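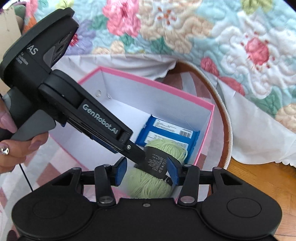
Glossy mauve-pink nails, and a ring with a clear stone.

From: Hugo Arrieta
To: Sturkoddale Home Formulators
Subject: Re: [formulators] Hand cream thins out after a few weeks

Malcolm Entwistle wrote:

> I have a urea hand cream that leaves the beaker thick and is close
> to pouring five weeks later. Batch size is 500 g. Water phase is
> distilled water, glycerin, urea and carbomer. Oil phase is
> sunflower oil, cetyl alcohol and the Vutia emulsifying wax. After
> cooling I neutralize with sodium hydroxide solution, then add the
> preservative and sodium lactate at 2 percent.
>
> The jar from batch 1042 (no lactate) stayed thick but had a faint
> ammonia smell by the end of March. Batch 2634 (lactate added) has
> no smell but is thin. Nothing has separated in either one. I was
> going to double the wax. Is that the right place to start?
>
> Also, the pH strips read the same on both jars, so I have ruled
> out pH.
>
> Malcolm

I would leave the wax where it is. You have two separate faults, and the change you made to treat the first one brought on the second.

Batch 1042. Urea breaks down slowly in water and gives off ammonia. The pH climbs as that happens, and the higher it goes the faster the rest follows. The smell at the end of March fits. A cream in that state can still look fine, because carbomer holds its thickness over a fairly wide range once it has been neutralized. The preservative may not. If yours is one of the organic acid types it loses most of its effect well before the cream looks wrong, and I would throw out whatever is left of that jar whether or not you can see growth.

Batch 2634. Sodium lactate is a salt. Carbomer thickens water because its chains carry like charges and push each other apart, and dissolved salt screens those charges. The chains fold up and the gel goes slack. Most of the loss should show within a day or so of adding the lactate. Was the cream weaker than 1042 on the first morning? A slow loss on top of that is common with the cetyl alcohol, which keeps changing its crystal form for some weeks after cooling, but that normally makes a cream stiffer or grainy. If the thinning really took five weeks with no drop at the start, I would look at how the jar was stored. Clear jars on a windowsill are bad for carbomer. Light breaks the chains, more so if there are traces of metal in the water, and a small amount of chelator goes a long way there.

Doubling the wax would give you a thicker cream on day one and a draggy, white-streaking one on the hands. The gel would be just as weak underneath it.

What I would do, in this order:

1. Drop the carbomer and use xanthan gum. It tolerates salt far better. Wet it out in the glycerin before the water goes in or you will be chasing lumps. The skin feel is a little stringier.

2. Keep the lactate, and adjust with lactic acid until you land slightly on the acid side. Lactate without the acid does very little as a buffer at the pH you are working at. You need both halves. With the carbomer gone you have no use for the sodium hydroxide except to correct an overshoot.

3. Add the urea in the cool-down phase, dissolved in water you held back for it. If it is in the water phase when you heat and hold, you start the breakdown before the cream is made. Account for the held-back water when you weigh, and bring the batch up to weight at the end to cover evaporation.

4. Leave the oil phase alone until you have a stable result. One change per batch is slow but you will know what did what.
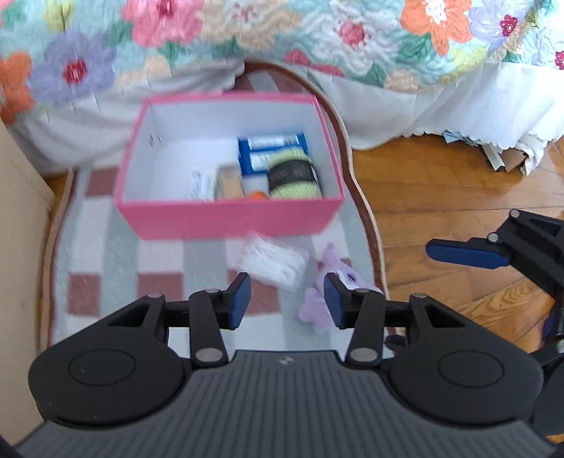 Open pink box on the checkered rug.

On the pH strips. I would not rule anything out with them. They are made for thin, clear liquids, and the dye pads pick up oil from a cream and read low or blotchy. Stir one part of cream into nine parts of distilled water, let it sit until it reaches room temperature, and measure that. A basic meter is better still. I use a Berchtold pen type and calibrate it with two buffers before each session. Rinse the bulb with a mild detergent solution afterward, as wax builds up on the glass and the readings get sluggish. Take one reading the day you make the batch, one after a week, and then one each month. Write down the temperature too.

Keep back two small jars from every batch, one in a dark cupboard at room temperature and one somewhere warm and steady. The warm jar should show a urea problem long before the other one does. Smell it each time you open it.

For viscosity, if you have no instrument, a spread test is good enough to compare batches. Same volume of cream from a small syringe, same glass plate on top, same weight on the plate, same wait. Measure the width of the spot. The number means nothing outside your own kitchen but it will tell you when a gel is going.

One question on the lactate. Is it the powder or the solution? The Vodus material I have is a solution, and percentages quoted in recipes are often for the solution as supplied - if you used powder at the same rate you put in quite a bit more salt than the recipe intended. That alone could account for the difference between your two batches.

Post the full percentages when you have them, including the carbomer grade and which preservative it is. Some grades hold up to salt better than others and I would like to see which one this is before blaming it entirely.

Hugo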